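The Little Back Room, Finally

October 27, 2020
2 minute read
Print | E-mail

I have been promising you an update on the back room since June, and every time I sat down to write it I ended up moving furniture instead. It's a small room, and I have pushed everything in it against every wall at least once. The one thing I never regret is putting the TV on a stand instead of bolting it up. Two black posts, a big black screen, and I can change my mind as often as I like!
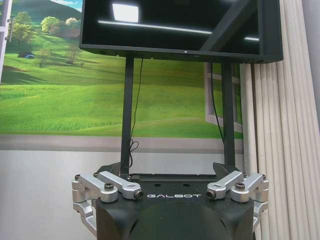 The wall I almost painted over

My sister-in-law voted for plain gray. I wanted hills – big green ones, with trees and a little house far away – and I spent 54 dollars on a Terkeck mural and two evenings smoothing out bubbles. 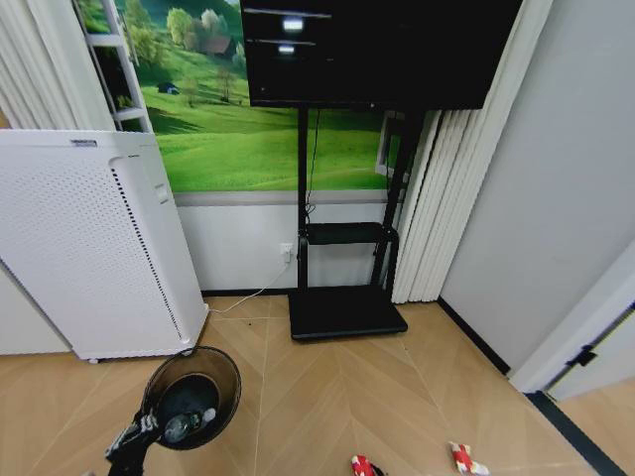
I still find the odd bubble when the light is low, and I've decided to live with them. We left the bottom part of the wall pale, so the baseboard has something quiet to sit under. The air purifier stays on the left, where the cord reaches.

Cords are next on my list. I bought a pack of 20 ties in Trurasbridge and have used maybe half.
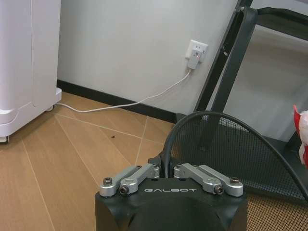

The rest are in a drawer with the leftover mural paste, waiting for a rainy afternoon. After that I want to look at blinds again. The white ones are fine, but I keep thinking about curtains.

Print this post | E-mail this post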